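Can a machine do the chores yet? Sandwich edition

Every September I pick one job that people keep telling me machines have already mastered, and I go and look at how it's really going. Last year it was folding towels at Skekberg (slow, but my goodness, such neat corners). The year before that it was loading a dishwasher, and I still think about the forks. This year I wanted lunch — or at least the part of lunch where somebody stands at a counter and puts one thing on top of another until it's a burger.

I love this subject because it's so ordinary. Most of us have built a burger half asleep, talking to someone, with the radio on. Ask a machine to do it and you suddenly have a long list of small problems, and every one of them is interesting! How hard do you squeeze? Which way up is a bun? What do you do when the lettuce doesn't want to lie where you put it?

Two pictures below, with my notes. Click through to the towel gallery if you missed it; it got 3258 visits, which for this site is a stampede.

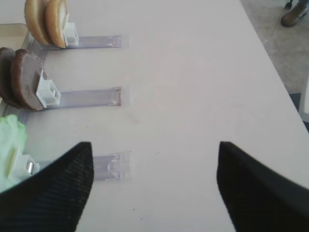

My own kitchen has never been set up for a machine, and I bet yours hasn't either. Mine has a drawer that only opens if you lift it. That matters more than people think, and it's why I always look at how the supplies are laid out before I look at the arm. Things that would normally be lying in a pile are much easier to grab if they're already standing up in a known spot, the way the patties do near the end of their clear track, with a white block to lean on. The buns get a lane of their own, too. Restaurants do a version of this already, of course. Anyone who has worked a lunch rush knows where the pickles are without looking.

I sent my notes to Fanni Szabó, who ran the counter at Cârstea for years and has trained more sandwich makers than I've had sandwiches. Her reply was short: "Setting up is half the job. Who fills the lanes?" Good question, and I don't have an answer I like yet. If a person has to stand every slice on its edge first, that person could nearly have made the burger. If the slices come out of a packing machine already lined up, it's another story, and I think a big kitchen could get there well before a home does.

Tibor Takács is more hopeful than Fanni. He fixes ovens and mixers for small bakeries, and he says the first useful kitchen arm he sees will be doing one dull thing all day in a back room, and he'll be delighted to go and fix it. I'm with him on the dull thing. 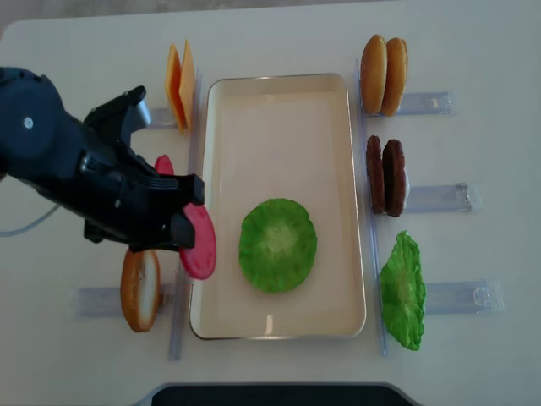 Could one of these make dinner at my house this year?

Not at mine, and I wouldn't expect it at yours. A kitchen at home changes every day, the food comes in odd shapes, and somebody has to wash everything afterward. A shop counter that sells the same 4 items from morning to night is a far better place to start.

What pleases me in the second picture is the tomato. Picking up a slice by its lower edge and keeping it tilted is a fussy little job (try it with kitchen tongs, I did, and lost 2 slices to the floor), and there's one in the gripper, next to the tray with a lettuce leaf in it. I could look at that all afternoon.

Next up is bagging groceries, if the people at Eltow write back. I've also had a tip about window cleaning at Irnero, so if you've seen a machine do either one, well or badly, please drop me a line through the contact page. Badly is fine — I enjoy those just as much!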